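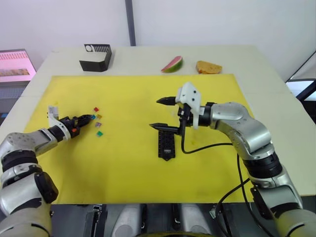

Grivedo, les petits cubes sur le tapis jaune
Fiche de présentation du jeu de données

Bienvenue, et merci d'avoir ouvert ce fichier avant de vous jeter sur l'archive (on sait bien que tout le monde fait l'inverse, nous les premiers !). Grivedo rassemble 1 438 séquences de rangement et d'alignement de petits cubes de couleur, posés sur un grand tapis jaune, lui-même étalé sur une table blanche. Les cubes sont au nombre de cinq : un rouge, un jaune orangé, un cyan, un violet et un vert.

Le jaune orangé nous a valu de longues discussions, vu la couleur du tapis. Beatrice Kimaro voulait le remplacer, Relu Sima tenait à le garder, et c'est Relu qui l'a emporté. Dans les annotations il s'appelle « jaune » tout court, et le cyan s'appelle « bleu » dans les fichiers les plus anciens, ceux de juillet ; nous n'avons pas eu le courage de tout reprendre.

Contenu de l'archive

seances/ : les séquences, un dossier par séance, 148 en tout
consignes/ : le texte de chaque consigne, en français (relu par Gladys Nyamweya, qu'on embrasse)
couleurs.txt : la correspondance entre les anciens noms et les nouveaux
essai/ : 320 séquences mises de côté pour l'évaluation, à ne pas mélanger au reste, s'il vous plaît
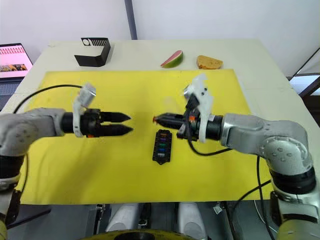
Peut-on utiliser les consignes sans les séquences ?
Bien sûr, le dossier consignes/ se lit tout seul, il suffit de garder couleurs.txt à côté pour s'y retrouver dans les noms.

Ce qu'il faut savoir

Les cubes sont souvent semés au hasard au départ, parfois presque en colonne, et la consigne ne dit pas toujours dans quel ordre les prendre. Quand elle dit « le plus proche », il s'agit du bord avant de la table. L'éclairage varie d'une séance à l'autre, et les reflets sur le plateau blanc aussi.

Pour toute remarque, écrivez à Yaqin Jiang, atelier Jesmont. Elle répond à tout, avec un peu de patience.

Version du 14 août 2005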